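Home and Garden Help > Kitchens

Limescale keeps coming back in new kettle

Posted by Gunawardena

We moved to a hard water area in the spring and I've never had to deal with scale before. The kettle gets a white crust on the bottom within two weeks of being cleaned, and there are flakes in the tea. I've tried vinegar but the smell hangs about for days. Is there something better, and does a filter jug make any difference? 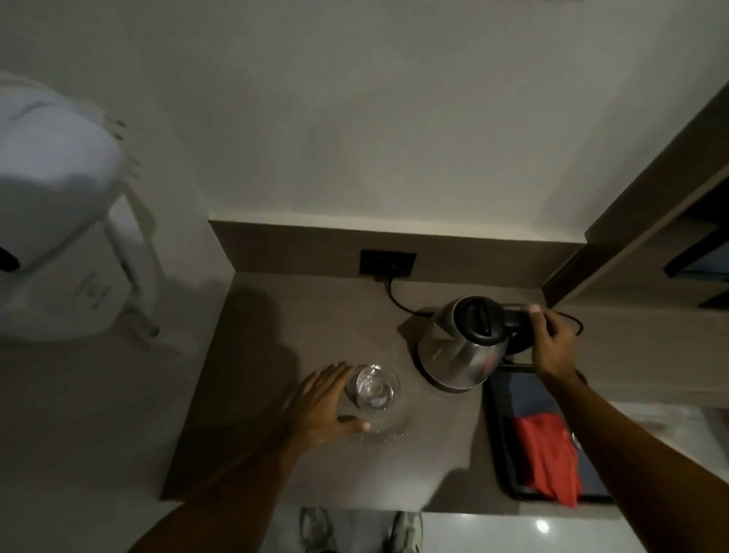 Trilska, May

The kettle is the Kiltero one and it's had daily use. The water company's site gives our hardness but I don't know what counts as bad.

Totach

Citric acid. You can buy it as powder in the baking or cleaning aisle and it doesn't smell. Half fill the kettle, bring it to the boil, switch off, then add two tablespoons. Add it slowly — it fizzes up. Leave it for 19 minutes or so while you do something else, pour it away, rinse, then boil a full kettle of plain water and throw that out too.
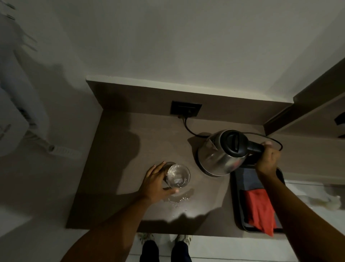 If there's still a ring at the water line, do it again with a bit less powder. Don't scrub with wire wool. Tip out any leftover water at night as well, it slows the build-up.

hardwater68

Filter jug works for us, but you have to change the cartridge when it says. We let ours go too long and the scale came straight back. Scale won't hurt you by the way, it just looks bad in the cup.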